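Prisgate aplaza la compra de robots de limpieza y publica los criterios que exigirá a los proveedores

La gestora de alojamientos no firmará ningún pedido en este ejercicio y mantiene la partida para mopas, recambios y horas de personal

Ciralside, 9/1/20. Prisgate, empresa gestora de apartamentos de estancia media, ha decidido no comprar robots de limpieza con brazos para sus 106 viviendas de Ciralside. La dirección ha revisado las ofertas recibidas y considera que ninguna permite calcular con seriedad lo que costaría dejar limpio un suelo, que es el servicio por el que pagan los inquilinos.

La compañía no cierra la puerta a la automatización. Sí rechaza el modo en que se le ha presentado. De las 12 propuestas estudiadas, casi todas detallan la autonomía de la batería, el peso del equipo y las condiciones de financiación. Muy pocas dicen cuánto tiempo lleva fregar una habitación amueblada, y las que lo dicen parten de una superficie despejada.

«Nos hablan de amortización en diapositivas muy bonitas. Yo pregunto quién cambia el paño, quién aparta la mesilla y quién vuelve a pasar por la junta que ha quedado negra, y entonces me remiten al departamento técnico», afirma Vija Vītola, directora de operaciones de Prisgate.

El pliego interno, que se envía hoy a los fabricantes, concede especial importancia a los suelos de baldosa. Las juntas acumulan suciedad con más facilidad que el resto de la superficie y son la causa más frecuente de repaso en los partes de la empresa. Un equipo que solo mejore el aspecto general de la baldosa no cumplirá los requisitos.
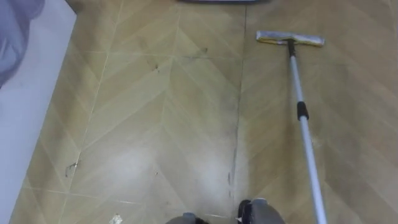 Mopa plana y pinzas del robot sobre un suelo de baldosas con dibujo en espiga; una de las juntas acumula suciedad gris.

Prisgate pedirá que cada oferta desglose el precio del equipo, la puesta en marcha, los consumibles, el mantenimiento y el tiempo de supervisión humana. Este último concepto no figuraba en la mayoría de los presupuestos. También deberá indicarse si el robot trabaja con mopas corrientes de mango telescópico o requiere útiles propios, y a qué precio se reponen.

Las pruebas se harán en viviendas elegidas por la empresa, con los muebles en su sitio y sin limpieza previa. El proveedor no podrá escoger la habitación ni repetir un intento sin que conste en el acta. Se valorarán por separado el polvo, los restos pequeños, las marcas y las juntas.

Ekkachai Chuensuk, responsable de compras y antiguo jefe de mantenimiento de la filial Yensuk, se muestra poco convencido de que el calendario de los vendedores sea realista. «Llevo muchos años comprando máquinas que iban a ahorrar turnos. Alguna lo hizo. Otras siguen en el almacén con el manual dentro de la bolsa. Prefiero presupuestar 44 mopas que sé usar y esperar a ver un suelo bien fregado», señala.

La asignación prevista para el proyecto, denominado Dornisari, queda congelada y no se trasladará a otros equipos automáticos. La plantilla de limpieza no sufrirá cambios por esta decisión.

Prisgate volverá a examinar el asunto en enero. Los fabricantes interesados pueden solicitar el pliego al departamento de compras, con la referencia 831. No se admitirán vídeos promocionales como prueba de rendimiento.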